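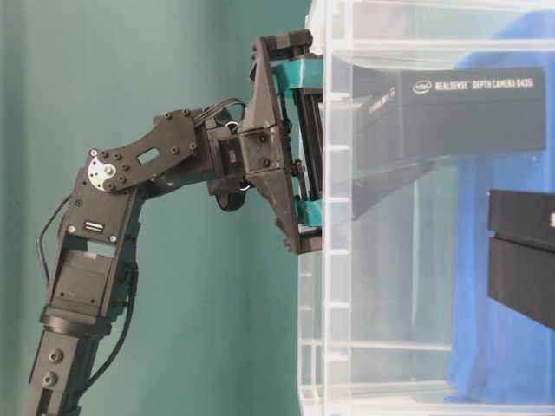
What I wanted to find out

My project is about packing small boxes so they stay standing up. I called it Trevor, after our old hamster, and yes, that name went on the cover page! The idea is simple: boxes in a plain bin slide and tip, so what if the floor of the bin had grooves in it?

How I set it up

I used a clear plastic bin with a blue foam insert and spread a green cloth over the table. The black boxes go in upright, side by side in a row, with the narrow side facing front so the white print is easy to find. I did 32 packing runs in October — 12 without the foam and the rest with it.

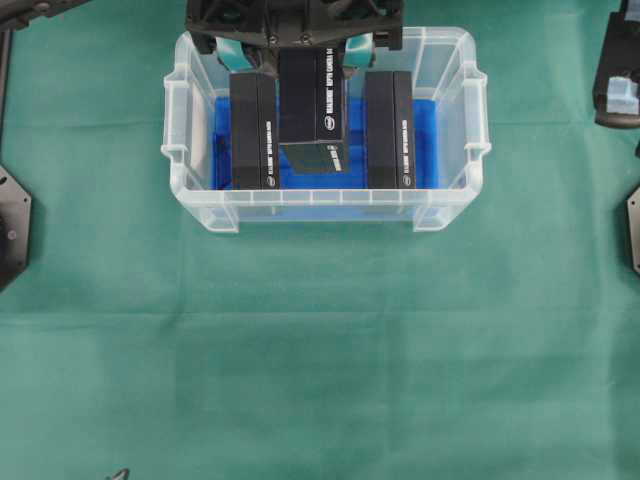
Figure 2. Three black boxes in the bin, with the blue foam underneath.

What I noticed

The middle box is the fussy one. It has to come down straight between its neighbors, and if it leans even a little I end up nudging the other two. Next time I'd do the middle first and try wider grooves.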